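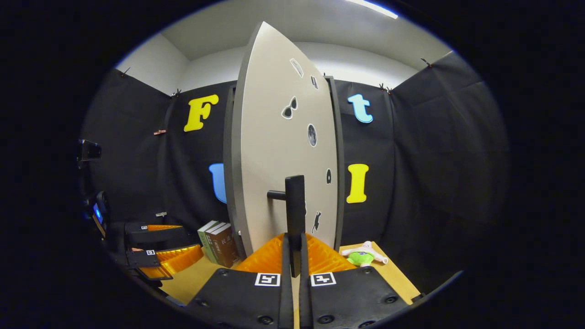 *Last changed: a Sunday in December, after lunch*

I have been trying to work out what I get for my money from the Hinent sleep program, and so far the answer is a graph.

It costs $157 for the season. For that you wear a wristband, answer 4 questions each morning and receive a score. Mine went up in the second week. I had slept badly all that week, with the neighbour's dog going and the heat coming through the wall, so I wrote to Conberg (they run the help desk) and asked what the score was measuring. The reply said it reflected my "overall rest picture". I asked again and got the same paragraph in a slightly different colour.

My doubts are pretty ordinary ones. The brochure says 613 people tried it and 338 of them felt more rested. Felt more rested than when? Compared with whom? If you pay for something, put your phone in a drawer at ten and stop having coffee after tea, I'd expect you to feel a bit better, wristband or no wristband. A cheap alarm clock and some stubbornness would get you most of the way there.

A mate in Etlow swears by it. She also swears by magnets.

I'm not against the whole idea. Going to bed at the same time every night has helped, and I probably wouldn't have kept at it without something nagging me. But the moon and cat stuff, the soft voices, the badge for "dream streaks", all of that puts me off. I'm a grown adult and I'd like to be told what the number means.

The trial of the dearer Thomas plan starts next month unless I cancel. I've found the cancel button, three menus down, and I'm going to press it tonight before bed.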